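A gripper designed for folding clothes has entered its second stage of development at the Vestmont shared workshop, where its builder, a member of Wuva, began work in September. The hand-held tool has since been taken home for regular use on knitwear.

In an interview with Flellis, the builder stated that the choice of garment had been deliberate. "A shirt lies flat and stays where it is put," the builder said. "A jumper does not. The sleeve goes over, the shoulder comes with it, and the ribbing at the bottom stretches if the fingers close too far."

The linkage has been the main concern. Two arms carry the fingers, each turning on screwed pivots, and the finger pads are angled inward so that they meet the cloth first. According to the builder, the first set of arms was cut 11 times before both sides closed evenly. 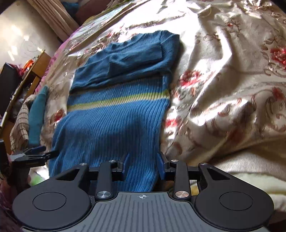
"I wanted to work on a bed, over a proper bedspread," the builder continued. "A workshop bench is hard and level, and it tells you very little. Soft bedding gives way under the fingers, and you learn how low you can go before you pick up two layers — or the bedspread as well."

The builder has recorded 352 folds to date, with knitted garments making up the larger share. Each attempt is entered in a notebook together with the type of fabric and the position of the hem. Asked whether the work would lead to a machine able to fold unaided, the builder was cautious.

"The arm is a separate project, and Šimek is the name we have given it," the builder said. "It will need a motor I have not yet chosen. For the present I am concerned with the fingers."

Wuva members may view the drawings at the Vestmont workshop on request. Replacement finger pads are to be cut there next, in sets of 20.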